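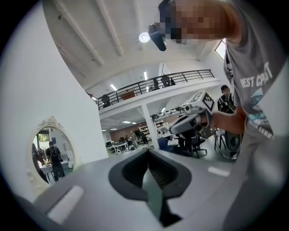
View from one gripper toward the second one, with the marker cube on top.

How to record two-hand demonstrations with hand-held grippers

Published 12 June 2024 by the Rirneck data team

In this tutorial I explain how we record examples for a two-arm policy at Rirneck. We use two hand-held grippers, one for each hand. The person does the task with the grippers, and the recordings are later turned into training episodes with our tool Granutik. I wrote it for new operators, but it can be useful also for people who plan their own collection. I suppose you already have the grippers assembled and the cameras calibrated. If not, please do the calibration first and then come back to this page.

What you need

Two grippers with charged batteries and a memory card in each camera.
A marker cube on each gripper.
A computer with Granutik installed and 70 GB of free disk space.
A cloth for the lenses.
The task sheet, printed or on a tablet.
The objects of the task, already in their start positions.

Step 1. Look at the space

Good tracking begins with the room. The software calculates the path of each gripper from what its camera sees, and it needs fixed things with clear edges: railings, columns, shelves, door frames. A large open office works well for us. A small room with four plain walls does not work well, and if you have only such a room, hang some printed posters with a lot of detail.

Pay attention to mirrors and big glass surfaces. A mirror shows parts of the room in a place where they are not, and the tracker can take these points as real. In our tests one small mirror at the side of the view did little damage when there were enough other points. A big mirror directly behind the table gave us jumps in the path. If you can cover it, cover it. If you can't, turn the table until the mirror is at the side of the view or out of it.

People who walk in the distance are usually no problem. A person who stands very close and fills half of the view is a problem, also when this person is the operator. I come back to this in Step 4.

Step 2. Fix the light

Switch on all the ceiling lights before the first recording and do not change them until the session is finished. Daylight from a window is acceptable. Direct sun on the table is not, and for this we close the blinds. Set the camera exposure by hand. With automatic exposure, the picture becomes darker each time a lamp comes into view, and then the edges are lost for a moment.

Step 3. Check the markers

The cube has a black-and-white square marker on its faces. When one gripper can see the cube of the other gripper, Granutik calculates the distance between the two hands. This is important for tasks like passing an object from left to right or folding a towel.

Check these points before each session:

The cube does not move when you push it with a finger. If it moves, tighten it and repeat the marker calibration.
The faces are clean. Fingerprints are fine, but tape, dust or a scratch over the black squares is not.
The marker numbers are different on the left and the right gripper. We made this mistake once in February, and 38 episodes had to be thrown away.

Step 4. Make the start recording

Every session begins with one recording without any task. We call it the map recording. Start both cameras, hold the grippers at the height of your chest, and move them slowly around the table. Look at the table from the left side, from the right side and from above. Then turn one gripper toward the other, so that its camera can see the cube. Stay like this for 5 seconds and change the roles.

During this part your own body will be in the view, and this is normal. But keep your arms away from your chest, and lean back a little if you notice that your shirt covers a big part of the picture. A shirt with large printed letters gives many strong points to the tracker, and these points move together with you. We ask operators to wear plain clothes if possible. When somebody comes with a printed shirt we still record, but we check the map twice.

At the end, open and close both grippers fully, three times. Granutik uses this to find the smallest and the largest opening of the fingers.

Step 5. Record the task

Take the start pose from the task sheet.
Start both cameras. Wait for the second beep.
Do the task at a calm and natural speed. Do not stop in the middle to think. If you forgot what comes next, finish the recording and mark it as failed.
Go back to the start pose and stop both cameras.
Change the objects a little: another position, another angle, sometimes another color of cup.

The last point is the one which new operators forget. If the cup always stands in the same place, the policy learns the place and ignores the cup. Our task sheets from the Blomqvist project have a column with start positions for each repetition, and you can simply follow it from top to bottom.

Don't use your fingers to help. If the gripper cannot pick up the object, the robot will not be able to do it either. Small corrections with the gripper are good, and please leave them in. A second try after a bad grasp teaches the policy how to recover.

Step 6. Copy and check

Copy both cards to the computer and run the import. For each episode Granutik shows a green, yellow or red mark. Green means that the path is complete. Yellow means that there is a short gap, and you should watch the episode before you decide. Red means that the tracking was lost.

When you see many red marks one after another, stop recording and find the reason. In our experience it is most often a dirty lens, a loose cube, or a chair or a table that was moved after the map recording. In the last case you only need to make a new map.

Remember also the privacy rule. Faces must be blurred in the exported video before it leaves the local computer. The option is in the export window and it is switched on by default, but check it in a few files anyway.

How many episodes do you need?

For a simple pick and place we got a usable policy with a few hundred episodes. The Grovudlow set, where both hands work together, has 3,000 episodes. I would not start with such a big number. Record one short session, train on it, look where the policy fails, and write the next task sheet from these failures.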